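Can a Machine Sort the Small Stuff Yet? Shop and Kitchen Notes

Last updated: October

Short answer: some of it, on a flat surface, with a lot of setup.

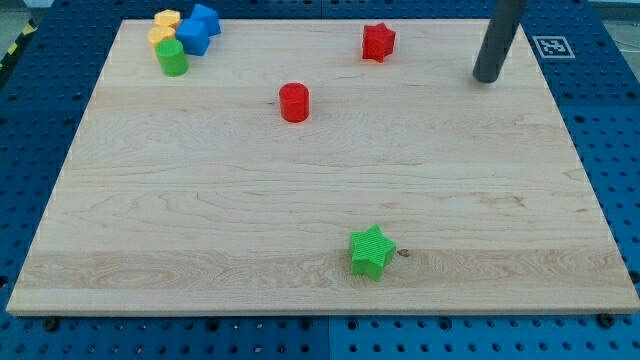
Sorting by color is close to solved. Sorting by shape works if the parts stand apart. Parts that touch each other are still the slow case, and a junk drawer is nothing but parts that touch.

If you are trying an arm on a bench at home or in a small shop:

Fix the work surface first. A board that shifts 2 mm will throw off every pick after it. Screw it down or use stops.

Spread the parts before you start. Leave a finger's width between pieces. Round parts are easier to grip than points and corners.

Matte beats shiny. Glare on a glossy lid reads as a hole or an edge.

Keep a log. We ran 3,165 picks on the Firico bench arm at the Clustholm shop, sorting caps and spacers. The first 3,000 were used for tuning. Count only what comes after, and write down the misses by type.

Laundry, greasy pans and anything in a bag: do it by hand. Folding one towel took longer than loading the washer. For screws and washers under a batch of 100, a muffin tin and a magnet are still faster.

Related tips
Leveling a workbench on an uneven floor
Hartley drawer dividers: cutting to fit
Cleaning a Boleck shop vac filter
Labels that survive the dishwasher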